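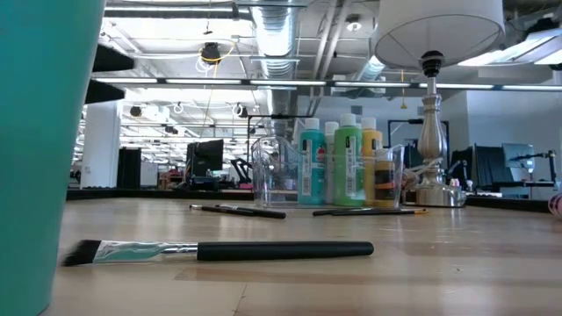
This README goes with the Plurninach tabletop budget, the spreadsheet we use for deciding what to buy for the craft-table robot work, and it's mostly me writing down what I wish I'd had in front of me before I started emailing suppliers. I began with the arm, as everybody does, and got round to the stuff on the table last, and I'd do it the other way round now. A clear measuring cup with faint markings is a pig of a thing for a cheap depth camera, a second clear cup with a little brown bottle inside it is worse, and thin black brushes lying flat on a pale tabletop need fingertips that can get right down to the surface. Those few bits of art supply cost next to nothing and they pushed more lines of the budget about than the arm did!

What's in the folder

budget.csv is the main sheet. One row per thing we might buy, with the supplier, the price we were quoted, delivery, whether it's a one-off or something that wears out, and a notes column that I'm afraid has turned into my diary.

props.csv is the list of objects for the table: paint bottles, brushes, cups, the lamp. Nearly all of it is ordinary shop stuff, and I've put down what each thing is like to pick up as well as what it costs.

quotes/ has the replies from Lemasby and Skukisico as they arrived. Some are PDFs, one is the body of an email that Triin Lapiņa pasted into a text file for me. Please don't tidy these up.

old/ is old. I keep meaning to empty it.

How the money is split

The first pot is £800 and it covers everything apart from the arm, which comes out of a different line and which Darcy Fehr looks after (ask Darcy, not me, I can't see that sheet). So that's cameras, mounts, fingertips, lighting, cables, props and paint. At the last update we had £763 of it committed, and before you panic, that includes things we've agreed to buy and haven't been invoiced for yet. The column called "committed" means a person has said yes in writing. The column called "likely" means I think we'll want it. Please don't add the two together, I did that for a whole month and gave Orvokki Ikonen a nasty fright.

Prices are in pounds with VAT in. Lemasby quote without it, so I've added it on by hand and there may be a slip or two. Shout if you find one.

Cameras

We've planned for 2 fixed ones. I went back and forth on this. One camera is obviously cheaper, but anything big standing near the lens takes a great slab out of the view, and then you're guessing what's happening behind it. A tall teal container at the side of the table does that very nicely. You could make a rule about where tall things are allowed to go, and Junpei Tsuji argued for that, and I do see his point (it's free!). I'd still rather pay for the second view and let people put things where they like.

The mounts cost more than I expected. Get the stiff ones. If you're tempted by a bendy arm, price up the hours you'll spend recalibrating.

Fingertips

Under "Skukisico" you'll find 2 sets, one soft and one narrow. The soft ones are for bottles and cups, the narrow ones for brushes and anything else that lies flat. The quote has a discount for buying a bigger pack, which I turned down because I don't yet know which kind we'll get through faster. Tomoyo Hirano is keeping a note of wear and we'll look at it again in December.

Lighting

I put nothing in for lighting at first, the ceiling lights seemed plenty. Trouble is, long strip lights over a shiny light-coloured table leave streaks all along the top, and the vision side has to cope with them. There's a row for a matt mat, and a row for a diffuser panel. Buy the mat first. It's so much cheaper that I feel silly for having written the other row.

The table lamp is under props, because we want it there as an object with its white shade and its loose coil of cord. It isn't there to light anything. I'm saying so because it has been moved into the lighting section by somebody helpful more than once.

Paint and other things that run out

Acrylic is cheap, brushes are cheap, and both need a line of their own anyway. A wide brush with teal streaked on its metal collar doesn't look much like the same brush fresh from the packet, and if you care about that you'll want to buy clean ones every so often and keep the painty ones too. I budget for both. Same with bottles: I buy two colours more than we need, and the caps matter more than the colour.

Things I haven't worked out

Storage. Spare cables. Whether Tsuji's offer of a second-hand stand is worth the van hire (that's Tsuji the firm, no relation to Junpei, it has caused some funny emails). And I've left out people's time altogether, so this sheet will always make things look cheaper than they are.

If you want to reuse any of it, go ahead, just swap in your own quotes. Changes to budget.csv should come through me or Triin. Changes to props.csv, help yourself.

Projects > Plurninach > Planning > README
3 comments · 11 shares
We use cookies to remember your settings. Accept | Manage preferences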